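Skakholm tall storage cabinet, reviewed after one October and one winter

I bought the Skakholm cabinet for our back hall, where the coats, the boots and all the cleaning things used to live together in one heap. My flat is small, and I did not want to buy twice. So I measured the wall three times, read many opinions, and asked my neighbour Napaporn Sitthichai, who has owned the older model for some years. She was happy with hers except for the feet. I will come to the feet.

Ordering and delivery

The order went through Kaewkla, a small furniture shop with a simple website. The price was 2,293 kronor with the extra shelf, and delivery was included to the street door but not up the stairs. The driver was polite and he waited while I telephoned my friend Dexter Umali to come down and help. Please think about this before you order, for the long box is heavier than it looks and it does not bend around corners.

One corner of the cardboard was crushed. The panel inside had no damage.

Putting it together

The booklet says one person can do it in an hour. It took two of us almost the whole evening, from six until half past nine, with a pause for soup. The drawings are clear for the sides and the bottom. They become difficult at step 11, where the back panel must slide into a groove, and the drawing does not show which face goes inwards. We put it wrong the first time and had to take out eight screws again.

The screws are good and none of them lost its head. The small plastic pins for the shelves are less good. Two were broken in the bag, and Kaewkla sent me new ones without a discussion. When I wrote to them, a lady called Rungnapa Klinhom answered the same afternoon.

Now the feet. They are adjustable, but only from below, so you must tip the whole cabinet to turn them. Our floor slopes a little towards the bathroom, and we tipped it four times. I understand now what Napaporn meant.

The doors

A big door is the part you touch every day, so I was strict with it. I had looked at the Tondulden before, which has sliding doors, but they cover half of the cabinet always and I wanted to see all my shelves at once. The hinges on the Skakholm close softly and they can be adjusted with an ordinary screwdriver. After the winter one door had dropped slightly, and two turns of the upper screw brought it back. I chose grey, and it forgives fingerprints better than the white one in the shop.
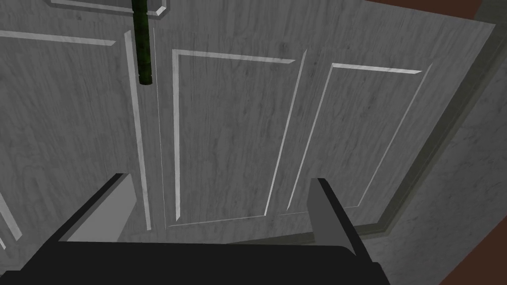 Inside

There are five shelves with the extra one. I keep the boots at the bottom on a tray, and the vacuum cleaner stands beside them if I remove its long pipe. The shelves hold roughly 30 kilos each, according to the booklet. Mine carry much less, only towels and tins of paint, and they are still straight.

What I miss is a rail for hanging. The Jimmont has one and costs 938 kronor more, and for a family with many coats I think that is money well used — we are two people, so I put hooks on the wall.

Would I buy it again?

Yes, for this hall. I would ask for the delivery up the stairs, and I would check the floor with a level first. Four stars from me, and the missing star is for the feet.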